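Workshop notebook, Skovside
April 20, 2021

Glue tests, continued from the January pages. Same two batches of hide glue as before, the pale one from Tseng and the darker one from Clamedow. I am trying to settle which of them goes on the backs of the survey maps before we start on the large sheets, and whether the wheat paste is still the better choice for anything thinner than the county series.

Soaked both glues overnight in cold water, covered. The Tseng had swollen evenly by morning. The Clamedow still had hard bits in the middle of the larger grains, so I gave it another two hours and stirred it twice. Heated both in the double pot, never above 70 degrees on the dial. The dial reads a little high compared with the glass thermometer but I have left it alone, so that these numbers can be set beside the old ones.

Smell: Tseng hardly any. Clamedow strong, clears when the door is open.

Brushed out on offcuts of the linen, one coat, then a second thinned by half. The Clamedow goes stringy as soon as it drops off the heat and you have to work quickly. On a sheet the size of the harbour plan that would mean two people, one brushing and one laying down. The Tseng stays open long enough for one person to do a strip, square up the edge and go back for the corner.

Laid the test papers (the spoiled reprints, not anything with a shelf mark) and pressed them between blotters under the boards. Changed the blotters at lunch and again before leaving. Some cockling along the short edge of the Clamedow pieces. The grain of the linen was running the wrong way on one of them, my fault, so that one should not be counted against the glue.

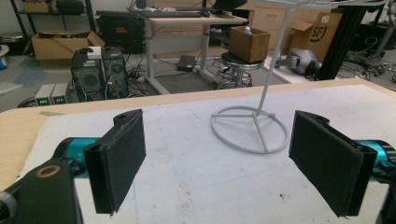
Page last changed: April 20, 2021, by Thabiso Rampersad

Peel test on the strips laid down in January. The Tseng strips lift with a damp sponge and a bit of patience, and the paper comes away with the face clean. The Clamedow needed the steam pencil, and even then it took a skin of fibre off the back of the sheet. For maps that somebody may want to take off the linen again one day, that is enough for me. I would keep the Clamedow for cases and boxes, where strength matters more and nothing has to be undone.

Wheat paste: made a small pot from the Flusturow flour. Sieved it twice. Still a few lumps, so next time through the muslin. It held the thin tracing papers flat with no shine showing through, and the hide glue does show on those, both kinds. So paste for tracings and anything on thin stock, Tseng for the rest.

Map 1183 came back from the reading room with the lower fold split again. The old repair is on the front, brown tape, and the stain has gone right through. Have not touched it. It wants a proper look under the lamp before anyone decides on solvent, and I would like to see what the hand colouring does on a swab first. The green in particular. On the sheet next to it in the drawer the green came off on plain water, and whoever did the one probably did the other.

Wrote a slip for it and put it in the flat drawer under the window, face up, tissue over. Please do not stack anything on it.

Stock. Linen is getting low, there is enough left for the county series but not for the harbour plan as well. Blotters fine. Japanese tissue fine in the heavy weight, nearly out of the light. I have asked for a price on 2000 sheets of the acid-free wrapping, the same as last time. If it comes in much higher we can take half now and half after the summer. The big goat hair brush is shedding and I have moved it to the dusting jar. Use the flat one with the string round the handle for pasting.

The left-hand screw on the large press binds near the bottom of its travel. Cleaned the thread and put wax on it, a bit better. It closes if you take both screws down together a quarter turn at a time. Do not force it with the bar.

To do:
Take the Clamedow test pieces out of the press and write up the cockling.
Cut new linen strips, grain along the long side, and mark the direction in pencil before cutting.
Swab tests on 1183, green first, then the red outline.
Try the Tseng at a slightly thinner mix on the medium paper.
Paste through muslin.
Find out whether the harbour plan is wanted as one sheet or dissected to fold. The old catalogue says folded, but the slip in the tube says flat, and it changes how much linen we need.

Leftover Tseng is in the fridge in the jar with the blue lid, good for a couple of days if it is kept covered. Throw it out if it goes runny. TR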